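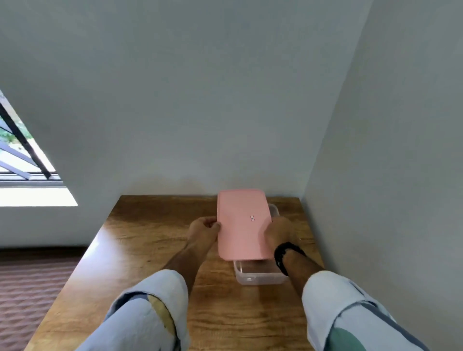 Home > Shop > Checklists > Support

I wrote the Lurkidum card set for folks who need ground rules before a home robot touches their stuff! It has 50 cards, one chore each. Lids come early, and my rule there is a hand on each long edge, tilt first, press second (a pink lid over a clear box is great practice, easy to see). 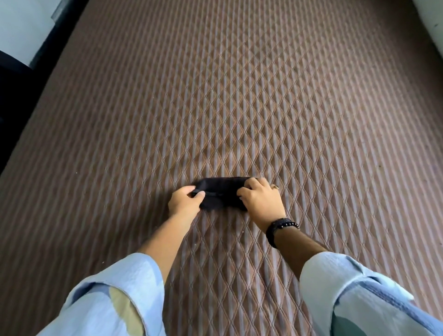

Cloth gets 14 cards, mostly on grip force and when the arm has to stop and wait for you. Spiral bound, ships from Trorcombe, and I answer the emails myself.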